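Things That Live on the Table

Small Rooms of Brarkdale, page 11
Posted 7 March 2022

Every household in Brarkdale owns a dining table, and I have yet to visit one where dining is its main line of work. Ours came with the apartment on Heo Street. We eat at it when we can find it. The rest of the time it's a parking lot, a pharmacy, a post office and the place where you put something down "for a second" in September and meet it again at New Year's.

This page is the table installment of the series. The hallway hooks were page 9 and the balcony was page 10, and if you're looking for the drawer with the batteries in it, I'm still working up to that one.

The pink cloth went on because I read that a tablecloth makes people hesitate before dumping things on a table. It cost very little and it has had the effect you'd expect of something that cost very little. The wood underneath has a lovely glossy orange-brown finish, and we protect it so well that we rarely see it.

The cardboard box is the sorting box. Small things that belong in some other room go in the box, and at the end of the week the box makes its rounds and everything goes home. That is the system. In practice the toy car has gone home many times and keeps coming back, and I've stopped asking who drives it. The torn edges are my own work. I wanted low sides so that everyone could see what was in there, and I couldn't find the scissors. (They were on the table.) 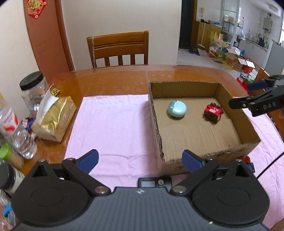

Kohei Hirose wrote in to say that a sorting box only works if it's too small, and that his family in Prordale went from a laundry basket to a shoebox and finally to a soup bowl. The bowl fills up by lunchtime, so somebody has to empty it by dinner. He admits they have no soup bowl now.

I like this a lot and have no plans to try it. Tuulikki Pitkänen takes the harder line: no box at all, and anything still on the table at bedtime moves to the pillow of its owner. She says it took two nights. I'd be sleeping on a pile of phone chargers and one grapefruit.

A few notes on the permanent residents, as people always ask.

Tissues. The gold packet has tenure. I've tried moving it to the windowsill, the shelf and the top of the fridge, and each time somebody sneezed within the hour and brought it back. It does have a touch of glamour, which is more than I can say for the rest of us at breakfast.

Jars and bottles. These gather on the left side, the end nearest the door, and I used to blame the door. You come in thirsty, you put the bottle down, you go and take your shoes off. Then you get a fresh bottle. I once took 26 empties down to the recycling in one trip and felt like a man closing a bar.

Chairs. A chair with a slatted back is a poor place to hang a coat and a good place to hang a bag, a scarf, or an umbrella that will fall down at night and frighten everyone. I have made peace with the umbrella.

The kitchen, through the doorway. It has a shelving unit, bought so the boxes would stop living on the table. They did stop. Other boxes took over the vacancy. I measured the walk from the table to the shelves and it's almost 11 feet, a distance my family treats as a border crossing.

The red paper ornament on the door is the one decoration in this part of the apartment that has never needed tidying. It hangs there, out of reach of breakfast, and sets an example.

Next page is the shoe situation, which at last count stood at 27 shoes. Yes, an odd number — we're looking into it. If you have a table worth confessing to, leave a note under this page and say what's been on it the longest. The current record belongs to a reader with a half-finished jigsaw of a lighthouse, and she has asked me to mention that she knows where the missing piece is and simply doesn't feel like it.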